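Facilities > Robot Cells > Bench Cells > Setting Up and Looking After the Two-Arm Table Cell

July. Prepared by Teresa Bastos, Technical Services, Oldale

Overview | Setting up | Daily care | Repairs | Contacts

This guide sets out how the two-arm table cell at the Oldale workshop is to be made ready for the drinks task, and how it is to be looked after between sessions. It applies to the cell as installed under the Lodhi project. Staff who have not completed the Fluvel safety induction may read the guide but must not power the arms.

1. Before switching on

Confirm that the emergency stop is pressed in and that the arms are resting in their parked position. Wipe the table with a dry cloth. The varnished surface reflects a good deal of light, and the blinds on the window side should be lowered before the cameras are checked.

Set out the items for the task: the capsule coffee machine, the teal tray, one clear glass and the black capsule stand. The coffee machine stands on the far side of the table with its drip tray to the left. For pick-up practice the glass is laid on its side between the tray and the machine. 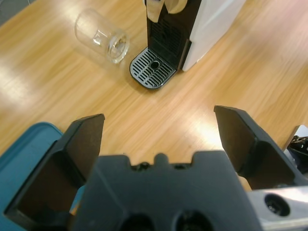
Release the emergency stop and start the Grirovus controller. Allow 30 seconds for it to find both arms. Open each gripper fully from the control panel and leave it open while the wrist camera view is checked. Both fingertips must be visible on the screen, and the picture should be sharp at table height. If a fingertip is missing from the view, the camera has moved on its bracket and must be reset as described in section 4.

2. Checking the arm bases

Each arm stands on a grey mounting plate at the near edge of the table, and each plate carries a small label. Enter both label numbers in the cell log. Then check the plates for movement by pressing down on each corner with the arms powered off. A plate that rocks must be tightened before any further work is done.

The metal plate between the two bases should be checked in the same way. Its screws hold it to the table edge and are easily overlooked. Examine the wiring at this point as well, and look for worn covering or a connector that has worked out of its socket. Do not tie the arm cables to one another, as each needs slack of its own.
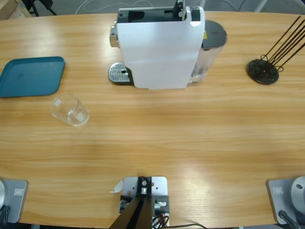
Once the bases are sound, run the slow reach test from the control panel. The programme moves each arm through 7 positions and takes up to 13 minutes. Keep one hand near the emergency stop throughout. Stop the test at once if an arm touches the stand or the water tank, and move the item before starting again.

3. Water and power

The water tank is filled by hand, away from the table. Pour in 600 ml, fit the lid and dry the outside of the tank before it is returned to the machine. Water must never be poured while the tank is in place, and the arms must be stopped whenever anyone reaches across the table.

Lead the power cord away behind the tank and off the far side. It should lie flat on the wood and stay clear of the capsule stand.

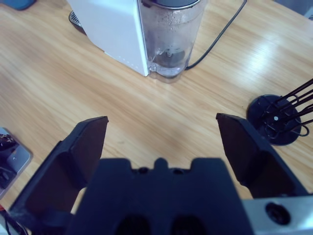

At the end of each session, switch the coffee machine off at the wall, empty the tank and the drip tray, and leave the lid off overnight. Water left standing in the tank is the most common fault recorded in the log.

4. Care and small repairs

Clean the gripper fingers weekly with a barely damp cloth. Do not use solvent. Check the screws in the gripper housing by hand with the short driver kept in the cell drawer, and never with a powered tool.

To reset a wrist camera, park the arm, press the emergency stop, loosen the bracket and turn the camera until both fingertips are back in view. Tighten the bracket and repeat the slow reach test for that arm.

Faults in the joints or in the controller are not to be repaired locally. Record the fault, leave the emergency stop pressed in and notify Technical Services.

Previous | Next | Back to Bench Cells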